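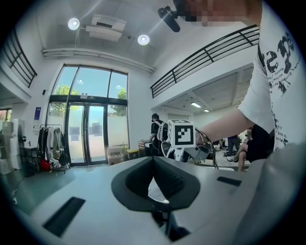
How often does the gripper need to be zeroed?
Once at the start of each session, and again whenever the fingers or the marker cube have been taken off.

Workshop Guides > Urow Hand Gripper > Set-up > 4. Zeroing and marker check

4. Zeroing and marker check

You need the printed build sheet, a 2 mm hex key and a laptop with the Urow tool installed. Do one gripper at a time. If you built a pair, label them before you start, as the saved offsets are stored per unit.

4.1 Plug the cable into the gripper first, then into the laptop.

4.2 Open the tool and choose Zero. Let the fingers close by themselves. Keep your hand off the trigger until the reading stops changing.

4.3 Squeeze the trigger fully and release it. The open reading should be almost 3,449. If it is well short of that, the linkage is binding. Go back to section 3 and loosen the pivot screws a quarter turn.

4.4 Seat the marker cube on its post and tighten both screws by hand. Hold the gripper 400 mm from the camera, with one marker facing the lens.

4.5 Choose Check Marker. Tilt the gripper slowly to each side. The outline on screen should stay on the marker.

4.6 Save the offsets and write the unit label on the build sheet.

CAUTION: Keep fingers out of the jaws during step 4.2. The motor does not stop for an obstruction while zeroing.

NOTE: Glare from a window can make the outline jump. Turn so the light is behind the camera and repeat step 4.5.

NOTE: Early Yeo boards save only when you close the tool window. Salma El-Sayed's fix is in the October firmware.

Next: 5. Cable routing

Questions about this section: ask Arwel Owen at the Stindivmont workshop desk.

This site uses cookies to remember your page settings. Accept | Decline

© Stindivmont Shared Workshop | Contact | Back to top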